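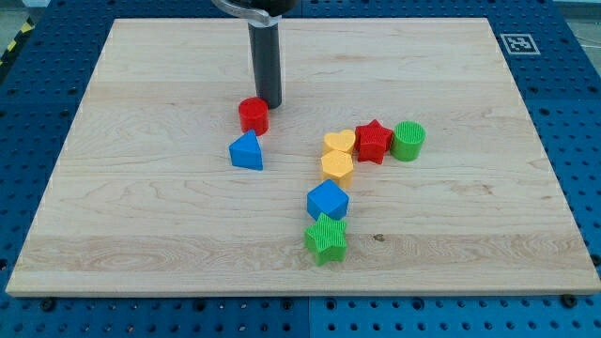
Namudetti, the supplier of finishing oils and waxes for wooden kitchenware, has published revised technical guidance on the oiling and care of cutting boards, 03/09/2020. The guidance replaces the leaflet supplied with its Tamitz range and applies to boards, bowls, spoons and unsealed worktops. It deals first with maple, a pale, close-grained wood on which an uneven coat of oil shows readily. Boards with knots and swirling grain, such as the large maple one shown, are covered separately, as the wood near a knot takes up oil at a different rate from the straight grain beside it.

The main change concerns quantity. Earlier instructions asked for a single heavy coat left overnight. The revised text asks for thin coats, each wiped off after 14 minutes, with the board stood on edge between coats so that both faces are open to the air. New boards should receive three coats before first use. Boards in daily use should be oiled again when water no longer beads on the surface.

The guidance is based on a trial run by Namudetti at its Purnstead workshop. A total of 463 boards were treated, of which 335 were maple and the remainder beech, oak and walnut. Each board was washed by hand, dried and weighed on a fixed cycle. Boards given thin coats took up less water per wash than boards given one heavy coat, and fewer of them cupped. The difference was greatest in boards cut from a single plank and smallest in end-grain blocks. Results for oak were mixed and the advice for that wood is unchanged.

Other points in the revised text are as follows.

Both faces and all edges must be oiled. A board oiled on one face only will tend to bend towards the drier side.

Boards should be washed in warm water with a little washing-up liquid, wiped, and left upright. They should not be soaked or put in a dishwasher.

Raised grain on a new board may be taken down with fine abrasive paper after the first wash – the paper should follow the grain, and the dust should be wiped away before oiling.

Cooking oils that stay liquid, such as olive and sunflower, are not advised. They can turn rancid in the wood and leave a smell that is hard to remove.

Cloths used to apply drying oils must be laid flat outdoors to dry, or soaked in water, before disposal. Bundled cloths can heat up and catch fire.

Tamitz Board Oil and Tamitz Board Wax are unchanged in make-up. New labels carrying the shorter instructions will be fitted to all bottles and tins leaving the Purnstead site from November. Existing stock may be sold with the old labels. Trade customers supplied through Quintero will receive printed copies of the guidance, which runs to seven pages, with their next order.

Notes to editors

Namudetti makes oils, waxes and soaps for untreated and oiled wood. The Tamitz range is sold through kitchen shops and timber merchants.

Quintero is the distributor of Tamitz products to the catering trade.

The full trial method, including the weighing cycle and the results for each wood, is available on request from the Namudetti press office.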